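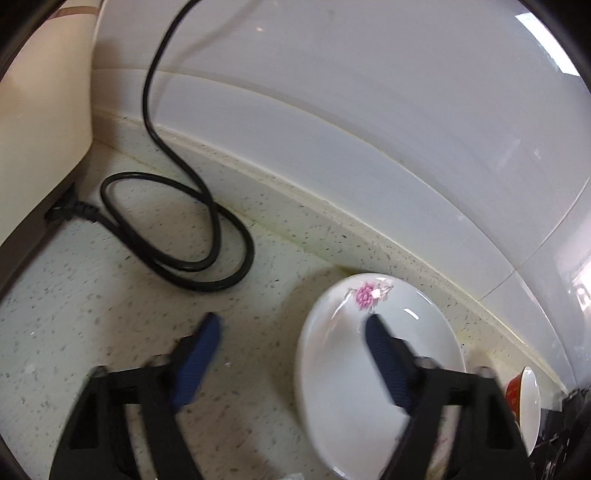

Wollongong, 8th September

Week 7 handout: choosing a hand-held gripper (and living with it)

Right, a few of you asked me to write up what I rambled through at the end of the last lecture, so I've had a go. It's longer than I meant it to be. Bring it to the lab with you, because the prac sheet assumes you've read it.

We've got three hand-held grippers in the cupboard this session: the Curkura, the Pundier and the older Wada. They all do the same basic job. You squeeze, two jaws close, a camera on the tool records it, and later on an arm tries to learn something from what you did. On paper you'd struggle to tell them apart. In the hand they're quite different, and I'd like you to form your own opinion before you read mine (too late, I suppose).

Start with the view. When I set up a kitchen bench task I always stop with the jaws wide open and look at what the camera gets. At the top of this handout you've got a bench with a plate, a little red-and-white bowl and a power cord in a loose coil, and both blue fingertips are in view with the coil just past them. I'm happy with that. If you can't see both tips when the jaws are open, fix the mount before you do anything else! I've marked far too many reports where someone spent two pages tuning a policy that never got to see its own left finger.

Now look at the tiles. Glossy walls are a pain. You get window reflections, you get little points of light, and if your tracking relies on picking out features it may well latch onto one of those and go wandering off as you move. Same goes for shiny plates. My rule of thumb is to do one slow pass with the lights on and one with them off, then compare the two tracks before collecting anything serious. The corners go dark with this sort of lens as well, so don't park the object you care about out there.

Cords deserve a paragraph of their own. A plate stays the shape it is, bless it. A cord has slack, it crosses over itself, and it's plugged into something at one end, so a pull in the wrong spot shifts things you weren't planning to shift. Ask yourselves which strand you'd go for in that coil, and from which side. Prasert Chantharasri and I disagreed about this for most of August - he likes to come in at the outer bend, I'd go for a single strand well clear of the crossing.

My numbers so far, for what they're worth: 101 cord grasps with the Curkura, 73 with the Pundier. I haven't done the Wada yet, its trigger spring is tired and I'm waiting on a part. That's not a fair comparison and please don't cite it as one. The whole Muteo set, which is what you'll be using for Assignment 2, has more than 3000 clips in it, mostly plates and bowls.

For the prac:

Pairs, one gripper per pair, swap at half time.
Check both fingertips are visible, open and closed.
Appliances switched off at the wall before you touch any cord.
Write down the lighting. Yes, every time.
Save your raw files as well as the trimmed ones.

Reading is chapter 4, skip the bit on suction cups.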